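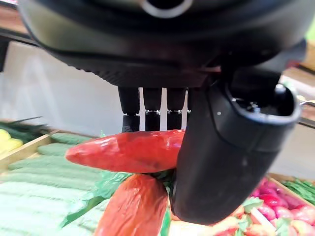 Hurnthorpe Play Kitchen and Market Stall
Progress report to the Egan Fund
Prepared by Zuleica Vasconcelos, project lead

Period covered: from the start of the grant to the end of December

Summary
The grant was for 3,000 pounds, to set up a pretend market stall and kitchen corner in the family room at Hurnthorpe library. The stall is built and in use at the Friday session. The kitchen corner is part finished. Spending is within budget, with 662 pounds left.

Stall
The counter went in during the second month. It was made by Sustton, the joinery firm named in our application, and fixed to the wall after the first version rocked when children leaned on it. They did not charge for the second visit. We asked for the front edge to be lowered so that a child of two can see over it. The awning is still to come.

Pretend food
Most of the stock is vegetables, with some fruit and bread. We chose single pieces over boxed sets, as the boxed sets had too many cakes and very little that families here cook with. Parents were asked what they would like to see and the answers were onions, okra, plantain, aubergine and chillies. We have found all of these except the okra. The red chilli peppers are the favourite by some distance and are the first thing to go missing at tidy-up time.

One supplier, Pondeleo, sent a batch of garlic bulbs with papery skins that came away in small pieces. These were returned and refunded. Everything else has been washed weekly in warm soapy water and is holding up well. The colour on two of the aubergines has rubbed at the stalk end, but they are still usable.

Sessions
We run one session on a Friday morning, starting at 10. There is room for 6 families at the stall at once, and the others use the book corner until there is a space. Staff put out price cards and paper bags and then mostly stay out of it. Older children tend to run the till and younger ones fill and empty the baskets. Several parents have used the stall to practise the English names for food, which we had not planned for — we have now added word cards in four languages.

Problems
Storage is the main one. The crates are too deep, so the small items end up at the bottom and everything gets tipped out to find them. We would like to replace them with shallow trays.

The kitchen corner is behind because the sink unit arrived with a split door. A new door is on order.

Next period
Fit the sink unit door and open the kitchen corner.
Put up the awning.
Buy shallow trays, and okra if we can find it.

Request
We ask the Fund to agree to the trays being paid for from the money left over. No further money is requested. Receipts are attached separately.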